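Juli, von Kerstin Lunde

Diese Seite verwendet Cookies. Mit dem Weiterlesen erklärst du dich einverstanden. [OK] [Einstellungen]

Zwei Greifer, ein Bett und sehr viel Jeansstoff

So, der Ornero ist endlich da! Wer hier schon länger mitliest, weiß ja, dass ich seit dem Frühjahr mit dem Handgreifer von Drenetti herumlaufe und mich regelmäßig über die Finger beschwere (zu steif, zu glatt, und das Gelenk knackt, wenn man schnell zumacht). Der Ornero kostet 418 Euro, der Drenetti hat mich damals 307 gekostet, und die Frage war einfach: Merke ich den Unterschied bei Stoff? Bei Dosen und Schachteln sind nämlich beide prima, da könnte ich auch eine Grillzange nehmen.

Stoff ist gemein. Ein T-Shirt gibt überall nach, und bei Jeans hat man plötzlich vier Lagen übereinander, dann eine Gürtelschlaufe, dann wieder nur zwei. Mit der eigenen Hand denkt man darüber keine Sekunde nach. Mit zwei Fingern aus Metall und Plastik schon, und zwar ständig.

Ich habe mir also einen Nachmittag genommen und auf dem Bett gefaltet, gezogen, umgeschlagen und wieder von vorn. Der Bund war die Stelle, auf die ich am meisten gespannt war, weil der Drenetti da jedes Mal abgerutscht ist. 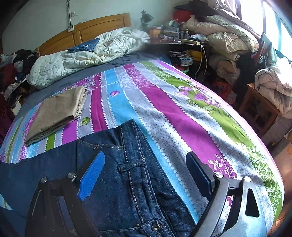
Beim Ornero gefällt mir zuerst mal der Druckpunkt. Man spürt im Griff ziemlich genau, wann die Polster aufsitzen, und kann dann noch ein kleines Stück nachdrücken. Bei einer dicken Naht ist das Gold wert! Der Drenetti kennt bei mir eigentlich nur auf und zu, dazwischen muss man raten. Dafür ist der Drenetti leichter, und nach einer Stunde Dauerfalten merkt man das im Handgelenk sehr deutlich. Ich hatte abends Muskelkater an einer Stelle, von der ich gar nicht wusste, dass da ein Muskel sitzt.

Zu den Polstern kamen beim letzten Beitrag viele Fragen. Ich benutze die strukturierten, keine glatten. Glatte hatte ich von Awad bestellt, die sitzen wunderbar, sehen schick aus und rutschen auf Denim wie auf Seife. Auf Baumwolle geht es einigermaßen. Die strukturierten nehmen dafür Flusen an, und zwar alles, was im Haushalt so herumfliegt, also ab und zu mit Klebeband drübergehen. Klingt albern, bringt aber wirklich was.

Nächstes Thema, die Kamera. Ich nehme immer noch das Weitwinkelobjektiv von Zavance und bin damit halb glücklich. Man sieht praktisch das ganze Zimmer mit (Aufräumen wäre eine Idee, ja), und die Finger bleiben die ganze Zeit im Blick, auch beim Umgreifen. Bei schnellen Bewegungen wird es aber matschig. Wenn ich Bettwäsche hochnehme und schwungvoll ablege, so wie man das halt macht, ist von den Kanten auf dem Video nicht mehr viel zu erkennen. Langsamer arbeiten hilft, fühlt sich nur an wie Tai-Chi mit Wäsche. Eine kürzere Belichtungszeit hilft auch, dann brauche ich aber mehr Licht, und gegen Abend wird es in der Ecke mit den Schränken schnell duster.

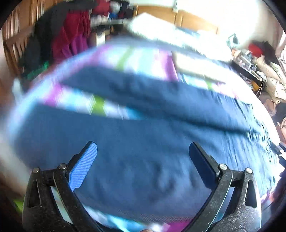 Ausgabe 40

Große Teile sind sowieso eine eigene Disziplin. Ein Hemd kriegt man mit einem Greifer noch irgendwie hin, wenn man die Tischkante zu Hilfe nimmt. Bei einem Laken braucht man meiner Meinung nach zwei, oder man schummelt und nimmt die freie Hand dazu. Ich habe geschummelt. Mehrfach. Mit dem Ornero kam ich immerhin so weit, dass ich eine einzelne Lage an der Ecke fassen konnte, ohne gleich die darunter mitzunehmen, und das war mit dem Drenetti reine Glückssache.

Was mich am Ornero stört: Die Anleitung ist ein Witz (eine Seite, davon die halbe zur Entsorgung), und die Bolzen an den Gelenken wollen nach meinem Gefühl öfter nachgezogen werden, als mir lieb ist. Außerdem passt die Kamerahalterung vom Drenetti nicht drauf. Ich habe mir mit einem Adapter geholfen, der ein Stückchen wackelt, und das sieht man in den Aufnahmen leider auch. Falls jemand eine bessere Lösung hat, bitte in die Kommentare!

Den Drenetti behalte ich trotzdem, für Küche und Schreibtisch reicht er völlig, und zum Verleihen ist er mir auch lieber. Als Nächstes kommen Socken dran. Paarweise zusammenlegen, mit Umstülpen. Ich habe das einmal kurz probiert und dann erst mal Kaffee gemacht.

Zuletzt aktualisiert: Juli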